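**FOR RELEASE - September 22, 2023**

# Lokent opens its remote teaching set for household pick-up tasks

Grurton - Lokent today released Lại, a set of 991 demonstrations in which an operator drives a two-armed mobile robot through tidying tasks in a simulated home. Each demonstration was recorded by remote control. The operator works from the robot's own view and moves both arms with a pair of hand controllers, and joint positions, gripper commands and camera images are logged together.

The tasks in this release pair one gripper with a container. One arm holds the bin by its rim while the other is free to reach for objects, so the operator has to manage the tilt of the container and the position of the base at the same time.
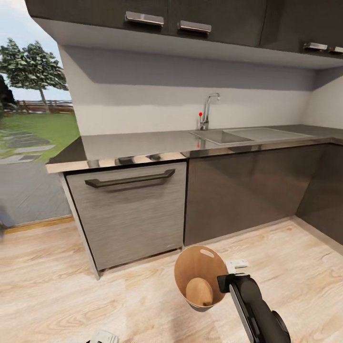
Operators completed a training course of five sessions before their recordings were accepted. Demonstrations in which the container was dropped are kept in a separate folder and labeled as failures. Pauses longer than five seconds are marked in the log but not removed - earlier tests at Lokent showed that trimming them made the arm motion harder to replay.

The simulated home was built by Cledeck, which also supplied the rendering software. Rooms share one floor plan, and a single task may cross from one room to another.
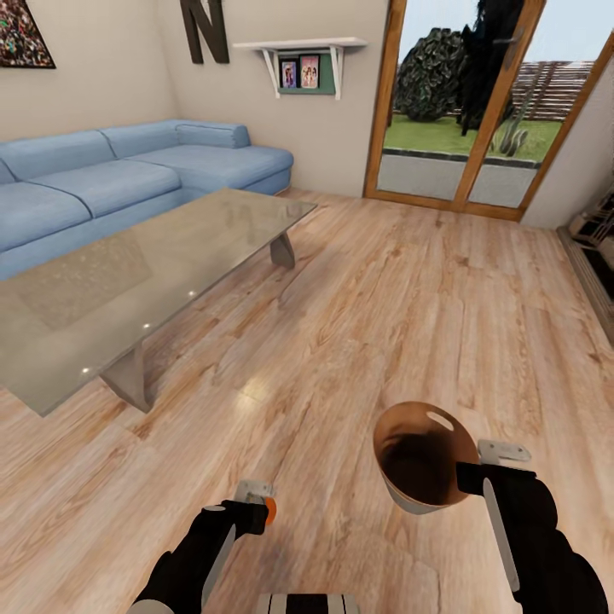 *Simulated living room, robot's view: an orange object in the left gripper, the bucket held by the right arm.*

Lại is available for research use on request. The download includes the recordings, a replay tool and a format guide. A second release of about 200 demonstrations, taught by guiding the arms of a physical robot by hand, is planned for November.

Requests for access should be sent to the Lokent data office in Grurton.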